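Grutska Live Stage Monitor, 2-Way Wedge

Ledesma Pro Audio
Price: 59 per night, 200 per week
Collect from the Erker Street counter

Every singer has shared a small stage with a wedge that turned the vocal into a phone call from the next county. The Grutska is our answer to that, and we rent more of them than anything else in the shop, including the fog machine.

It's a plain floor monitor with one woofer, one horn and a volume knob big enough to find with a boot. There's a second input, so the guitarist can hear himself too, though you may want to think hard about whether to mention it. The handle is on the side where your hand goes. We've carried enough of the other kind to consider this a feature.

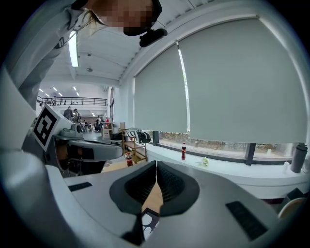 One renter, back from two nights at the Cendanine benefit, wrote that she could finally hear her own harmonies over the drummer, and that she'd since asked the band to drop one of the harmonies. We count that as a good review.

What you get: one wedge, a power cord, a 20-foot signal cable and a padded cover. Please bring back the cover. They vanish at a rate that suggests somebody is making coats.

Good for: bars, church halls, backyard tribute nights, any bill with more bands than parking spaces.

Less good for: open fields, or metal bands with 2 drummers. Ask us about the larger Grutska, and bring a friend with a strong back.

Pickup is from noon, returns by noon the next day. We know what time load-out ends – the drop box by the side door takes cables and covers, but the wedge has to come in when we're open.

Add to rental | Check dates | Ask the counter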